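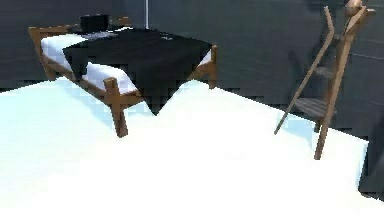 Bedroom scene in the Jumport simulator: bed with black blanket, ladder-style stand on the right.

Jumport
Student simulation project, household rooms track

README

What is in the box

Jumport is a set of simulated rooms for a robot that is supposed to tidy up after people. We are the Sinel robotics club, and we tidy up after people about as well as the robot does. The release has six rooms and over 1,000 recorded episodes. Each episode is one try at one chore, driven by a club member with a gamepad. Failed tries are included and labeled as such, with more generosity in some weeks than in others.

Rooms are named after whoever lost the argument. The bedroom is called Prastiso. The kitchen is called Győri, accent included, and yes, this breaks the unzip tool on the two oldest lab machines. Rename the folder to "gyori" and carry on.

Running it

Unpack everything into one folder with no spaces in its path. Start the viewer, pick a room, pick an episode number. Episodes start at 0. Episode 49 in Prastiso will not load, and we have stopped asking it to.

If the viewer opens to a gray window, wait. If it is still gray after you have made coffee, lower the shadow quality in the settings file.

Known problems

Floor exposure. The bedroom floor renders as a brilliant white, bright enough to read by. We set the light level in the first week and then recorded everything with it, so it stays. If you train on color, normalize first.

Jagged edges. The line where the floor meets the wall comes out in stair steps. Antialiasing is off by default because with it on, the lab machines manage 8 frames per second.

Blanket. The cloth model is simple and the blanket is black, so wrinkles barely show. Depth is a better guide than color if you need to find a fold. Please do not report it as a missing texture. It has been reported.

Stand. Collision shapes for the shelves are slightly larger than the shelves. Objects placed near the rim may hover in a dignified way.

Labels

Each episode has a text file with the chore, the driver's initials, and one of three outcomes: done, not done, or "sort of." The last one was meant to be temporary.

Splits

Train and test are split by driver, so the same bad habits do not appear on both sides. Prastiso is in both. Győri is train only.

Use and contact

Free for classes, clubs and coursework. Credit the club if you publish. Questions and fixes go to Wumpini Antwi through the tracker. Include your room, episode number and settings file.

Last updated March 22, 2021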